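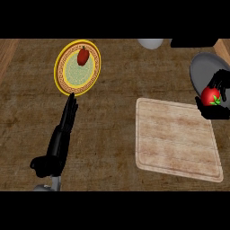

I have been putting off the money post since March, mainly because every time I sat down to write it the numbers had changed again. But several of you have asked how a small teaching kitchen ends up with a line for robots in its budget, and I did promise, so get yourself a coffee and I'll try to keep it in some kind of order.

The short version is that we are planning for a two-armed helper for the prep room, and we have not bought one yet. The long version is everything below.

When Shiela Yap and I first talked it over, we did what I suspect most people do and went straight to the hardware. We had three browser tabs of arms open and a fourth of hands, and we were comparing finger counts as if we were shopping for gloves. It was great fun! It was also the wrong end to start from, and I lost most of a month to it. What we should have written down first was the work. Which vegetables, which plates, how far apart, how often, and who puts the cutting board back when it wanders across the table.

So that is what we did second. Shiela made a list of 19 small jobs from an ordinary prep day, and we crossed off anything with a hot pan or a sharp knife in it. That left 14. Nearly all of them come down to picking up a piece of produce and setting it down somewhere else without bruising it. A tomato to a plate, a pepper off a plate and onto a board, that sort of thing. Dull to read, I know, but it changed the whole budget, as we stopped pricing for strength and started pricing for hands.

Hands are where the money goes. I had it in my head that the arm was the expensive part and the hand was a sort of attachment, like the whisk on a mixer. With the quotes we got, that was backwards. The one from Manalo had a simple two-finger grip included and a proper multi-fingered hand as an extra, and the extra made me close the laptop and go for a walk. Junier came in lower on the hands but wanted a yearly service plan for each one, left and right billed separately, and by year three you are in the same place.

Which brings me to simulation, and to the one thing we have really spent money on so far. We took a license for Pestska, which lets us lay out a table on the computer and run the jobs there first. It cost us $1,254 for the year, and I grumbled about it for a good week. I've stopped grumbling. We can move a plate farther back, or swap a tomato for a pepper, and see whether the reach is comfortable before we pay anyone to bolt anything down. The table depth we had planned for the prep room has already been changed twice this way, and a carpenter would have charged us both times.

A caution, though, if you are thinking of doing the same. A simulated tomato is a very patient tomato. It doesn't have a soft side, and you can start over with it as many times as you like. I have put aside a separate sum, $3,000, for the stretch after delivery when everything that behaved on the screen has to be set up again on a real table. Shiela thinks I should put aside more. She is usually right about this kind of thing, so that figure may well move.

A few other lines that we missed on the first pass, in case they save you a phone call:

Shipping both ways, if you are getting a loaner to try. Junlow offered us one on quite friendly terms, but the return freight was ours.
Spare fingertips. They wear.
A table that does not wobble. Ours does.
Somebody's time. We had put this down as zero, which was silly of us – Shiela's afternoons are not free, and neither are mine.

Where we are now is waiting on a revised quote from Junlow, with the service plan written out in plain words and the price of a second hand shown on its own line. I'd like to be able to buy one good arm this year and add the other when we can afford it, though two of our jobs do need both, and I haven't worked out what to do about those. If you have bought in stages like that, I would love to hear how it went, and whether the second arm cost you more for having come later.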